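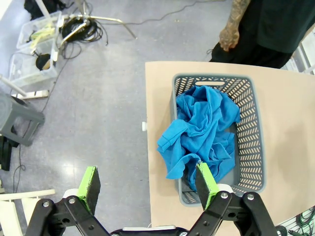 Comment un robot apprend à ramasser un tee-shirt
Fiche du club de robotique Pemora, à lire avant l'atelier

Pour un robot, une boîte est un objet facile. Elle a des côtés droits et garde la même forme quand on la soulève. Un tee-shirt est un objet souple : il se plie, se froisse et change de forme dès qu'on le touche. Le programme ne peut donc pas apprendre une seule forme par cœur. Au club, l'exercice du linge s'appelle le projet Nseir.

La pince
La main du robot s'appelle une pince. La nôtre a 2 doigts. Chaque doigt est fait de plaques noires reliées entre elles. Quand le moteur tourne, les plaques pivotent et les doigts se rapprochent ou s'écartent. Au bout de chaque doigt se trouve un coussinet vert. Il augmente le frottement, c'est-à-dire la force qui empêche deux surfaces de glisser l'une sur l'autre. Vous pouvez comparer avec vos mains : un tissu tenu entre deux règles lisses s'échappe plus vite qu'un tissu tenu entre deux gommes.

La caméra
Une petite caméra est fixée près de la pince et se déplace avec elle. Une image est un tableau de points colorés, les pixels. Le programme lit les nombres qui codent ces couleurs et cherche où se trouve le tissu. Un vêtement bleu sur une table beige se repère assez bien. Deux vêtements de couleurs proches, posés l'un sur l'autre, sont plus difficiles à séparer.

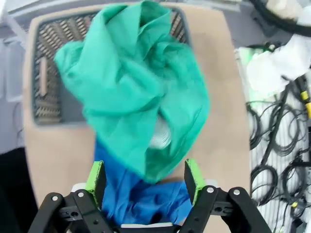

Saisir un tissu demande quatre actions : ouvrir la pince, descendre, fermer, remonter. Si la pince se ferme trop haut, elle ne prend rien. Si elle descend trop bas, elle appuie sur la table et le moteur force. Si elle prend deux vêtements à la fois, il faut les reposer et recommencer.

Apprendre avec des exemples
Un élève guide le robot pendant que l'ordinateur enregistre les images et la position des doigts. Un enregistrement complet s'appelle une démonstration. Le groupe Immont en a réalisé 301 depuis octobre ; l'objectif est d'arriver à 500 en juin. L'ordinateur compare ensuite toutes les démonstrations et calcule quel mouvement faire devant chaque image. Cette étape se nomme l'entraînement. Elle dure 24 heures sur la machine du club.

Entre deux démonstrations, on froisse le linge autrement. Si le tee-shirt était toujours placé de la même façon, le robot ne saurait le prendre que dans cette position.

Petit lexique
Pince : outil placé au bout du bras, qui sert à saisir.
Frottement : force qui freine le glissement.
Pixel : point coloré d'une image.
Démonstration : mouvement complet enregistré par l'ordinateur.

Club Pemora, collège de Wuvham. Apportez un vieux tee-shirt propre, sans boutons.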